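Snack bags go soft on me by the second day, so I've gotten picky about storage. First rule: squeeze the air out before you fold the top, then fold it down twice and clip it.

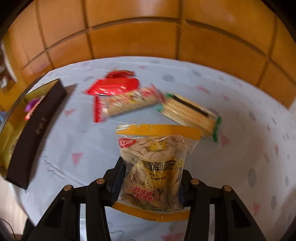

Can you crisp up stale chips? Spread them on a baking sheet and give them 7 minutes in a low oven, then let them cool all the way.

My other habit is putting a tray out when people come over - crumbs stay in one spot and I just carry the whole thing to the sink!
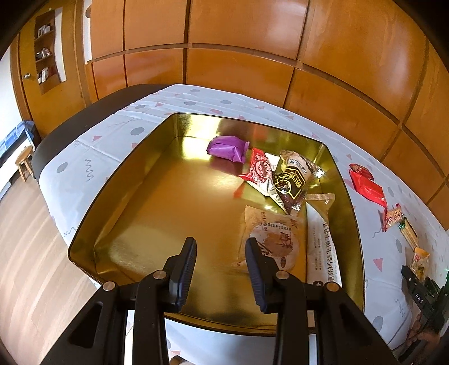

Stallitz wrote in to say a sheet of paper towel under the nuts soaks up the extra oil, and I've been doing it ever since.

For plastic tablecloths I use warm water with a drop of dish soap (the Drindlow one, any mild kind works). Wipe toward you and dry it right after.
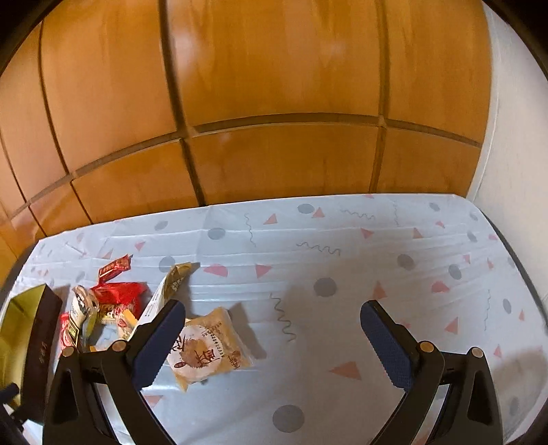 Sticky rings need two passes. Lay a warm damp cloth over them first, go make coffee, then wipe.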